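Rianne Hermans wants 600 dollars for a box of gears, and she doesn't blush when she says it. Her company, Jellstead, sells a bench kit that is supposed to teach apprentices how a gear train goes together. I went in doubting that anyone needs it.

"People say you can learn this from a video," she says. "Then you give them a real gear and they don't know which way to turn it."

Maybe. I asked how many shops have bought one. She says 72, then allows that some of those are loans. 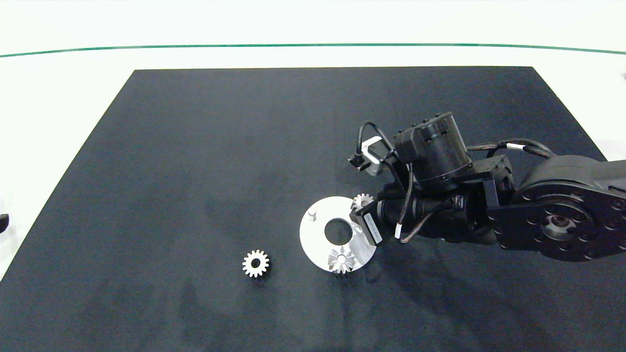 Gear fitting is mostly patience, and I wondered what a kit adds to that. Hermans talks a lot about the plate, a flat silver disk with a big round hole through the center and a short peg standing up from it. A gear goes over a peg, the next one has to mesh with it, and a beginner will usually try to force the second. Fine, but a gear left lying half over the rim of the plate teaches nothing until somebody picks it up. The dark mat I'll give her. Silver teeth show up well on it.

"The mat was Maarten's idea," she says, meaning Maarten Martens, her partner. "I thought it was a waste of money."

She claims a new hire needs over 60 tries before the fit feels natural. I asked where the number came from. "From watching," she said. Did anyone write it down? She changed the subject to shipping, and a second version of the kit due in December.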